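12 December 2025

So I finally caved and bought one of those little electric hot pots. I'd been going back and forth since October, mostly because my kitchen has exactly one good stretch of counter and the toaster already lives on it. But my big stockpot is a pain to drag out when it's only me eating, and Imico had a sale on, and well, there went 46 dollars.

I looked at way too many of them first. There was a Matheson one with a digital screen that everybody in the reviews seemed to love, but it only came in black and it was huge. I wanted something I could leave out on the table and not be annoyed by every time I walked past. Then I saw the mint green and that was pretty much it for me. I'm a sucker for mint green! (My dish rack is mint green. So is my bath mat.)

The steamer insert is what I was most excited about, and it sits right down inside the pot. I've been doing dumplings, broccoli, and reheating leftover rice in it, 20 minutes at most for any of it and usually a lot less. The lid is glass so I can peek in without letting the steam out — I peek constantly.

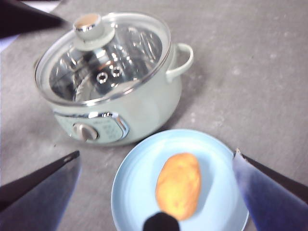

My new favorite thing in the kitchen, plus the light blue plate I use for everything.

It has a dial on the front, no beeping, no menu to scroll through. I like that a lot. The knob on top of the lid has a peachy beige cap that I didn't even notice in the listing, and it's such a sweet little detail with the green.

A couple of gripes. The cord is short, so I've had to shuffle the table closer to the outlet, and the booklet is printed so tiny I gave up on page two. Also the pierced insert is kind of annoying to scrub once rice gets stuck in the holes. I let it soak in hot water while I eat and then go at it with an old toothbrush.

Next up is soup. I've got a bag of red lentils from Drolton that I keep moving from shelf to shelf, and half a cabbage that needs using by Sunday.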